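Anberg Credit Union and Dhillon Savings Members Vote to Join Forces

Combined lender will open under one charter in October, with every branch staying put and new limits on overdraft fees 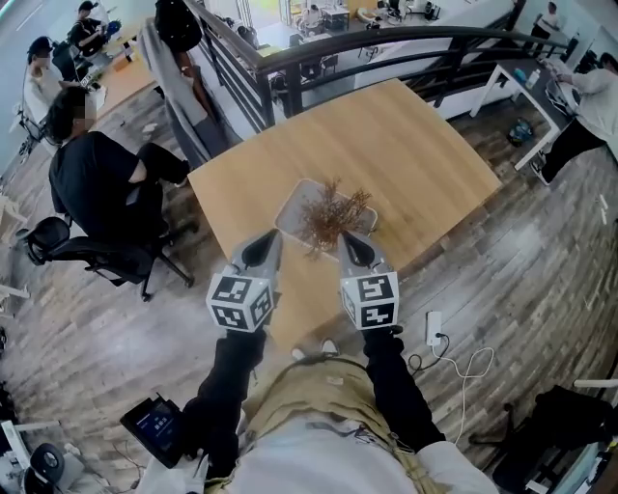
A shallow tray of dried twigs on a light wooden tabletop.

ANBERG, August 12, 2026 — Members of Anberg Credit Union and Dhillon Savings have voted in favor of bringing the two lenders together, clearing the last member vote needed before the combined credit union opens its doors in October. State examiners gave their approval earlier this summer, and work on joining the two sets of accounts is already well under way.

We are thrilled with this result! Both lenders started out small, serving people who lived and worked close by, and both have spent the past few years being asked for things that are hard to offer alone: longer phone hours, a better mobile app, home repair loans that don't take weeks to decide. Together we can do a lot of that, and we can start soon.

The combined lender will keep the Anberg Credit Union name. Branches in the Dhillon Savings network will carry both names on their signs through the first year so that longtime members can find their way around without any fuss. All current branches will remain open, and all branch employees have been offered their present jobs at their present pay. The Jerkus office, which has been open only in the mornings, will move to full days as soon as the two systems are joined.

What changes for members

Most members will need to do very little. Account numbers at Anberg Credit Union stay exactly as they are. Dhillon Savings members will get a new account number by mail, along with new debit cards and a short booklet that explains the switch page by page. Old Dhillon Savings checks will be honored for 2 years after the change, and direct deposits sent to an old number will be forwarded for the same length of time. Automatic bill payments set up through the Dhillon Savings website will carry over, although we do ask members to look through their list of payees once the new site is live and remove any they no longer use.

Loan terms are not changing. A car loan or mortgage made by either lender keeps its rate, its due date and its payoff schedule. Savings certificates will run to the end of their current term at the rate printed on the certificate, and holders will get a letter before renewal, as they do now.

Deposit insurance continues without a break. Members who have had money at both lenders should read the insurance section of the booklet with some care, as the way those balances are counted together will be different after a set grace period. Staff at any branch can go over this in person, and we encourage people to bring their statements with them.

Lower fees from day one

The piece of this plan that drew the most comment at member meetings was fees, and we listened. Starting on opening day, the combined credit union will drop its fee for moving money from savings to cover a checking shortfall. It will also stop charging more than one overdraft fee per day on any account, and there will be no overdraft fee at all on debit card purchases. The monthly charge on basic checking goes away for members under a certain age and for anyone with direct deposit — the full table is in the booklet and will be posted in every lobby.

Small loans are getting a fresh look too. The new Clukari loan, named for the street where Dhillon Savings opened its first office, will let members borrow between $300 and $2000 with a fixed payment and no application fee. It is meant for the kind of expense that turns up at a bad time, such as a blown tire or a broken water heater. Members can apply at a branch or over the phone at first, and through the app later on. A decision on most applications is expected the same business day.

A bigger say for members

Under the merger plan, the new board will be made up of directors from both lenders, and every seat will come up for election on a regular cycle. Each member will have one vote, no matter how much is on deposit. Board minutes will be posted on the website after they are approved, a practice Dhillon Savings members have enjoyed for a long time and one that Anberg members asked us to adopt. We're very glad to do it.

The combined credit union will also keep both lenders' school savings programs running through the coming school year. Students with a passbook from either program can go on using it, and the $1000 award given each spring by Dhillon Savings to a graduating senior will continue under the same rules.

Dates to keep in mind

Booklets and new debit cards will go out in the mail in the weeks before the switch. Over the changeover weekend in October, online banking and the mobile app will be offline for a time while records are moved. Debit cards will work during that period, though cash withdrawals may be held to a lower daily limit than usual. Branches will have extra staff on hand for the first two weeks afterward, and phone lines will stay open into the evening.

Members who have moved lately should update their mailing address before the end of the month. This can be done at any branch, by phone or through online banking. Please be wary of calls, texts or emails that mention the merger and ask for a password or a card PIN. Neither lender will ever ask for those, and anyone who gets such a message should hang up or delete it and then call the number on the back of their card.

About Anberg Credit Union

Anberg Credit Union is a member-owned lender offering checking and savings accounts, home and car loans, and small business lending to people who live, work or go to school in Anberg and the surrounding towns.

About Dhillon Savings

Dhillon Savings is a member-owned savings and loan cooperative with branches in Dhillon, Jerkus and nearby communities.

Media contact

Communications Office, Anberg Credit Union
Requests for interviews and copies of the merger plan may be left at the main branch or sent through the contact page on the credit union's website.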